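Events > Milmont Spring Meeting > Speaker notes
Last updated: January

Budgeting for hand-held grippers – notes for Sharada Shetty 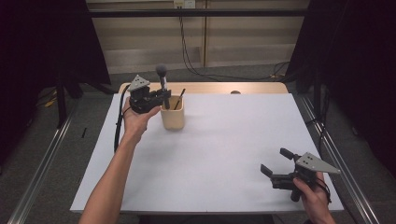 Slide 1. Table work with a pair of grippers, microphone in the left one.

Start with the table. Ask who in the room has priced a setup like it. Wait for hands, then go on.

Slide 2. The quote. Werley came in at $3,633 for the pair, with cables. Yatsenko was lower but wanted $629 a year for support on top. Say both numbers slowly, people write them down.

Slide 3. What we left out the first time. Spare jaws, floor cable covers, a second table surface, shipping both ways for repairs. We put in for the grippers and nothing else, and had to go back in the fall. Don't spend long on this unless someone asks.

Slide 4. Hours. We planned 40 hours of table time a month. Staff time cost more than the equipment by the second month – show the chart, skip the math.

Slide 5. Lease or buy. Hedell will lease, eight months minimum. Fine for a trial. If you already know you'll run a full year, get the purchase price in writing before you sign the lease.

Slide 6. Planning order. Objects first, then table, then grippers. We did it backwards and picked jaws before we had a list of what they'd be holding.

Questions. If Werley delivery times come up, say ours was late and leave it there. Handout is by the door – one page, both quotes side by side.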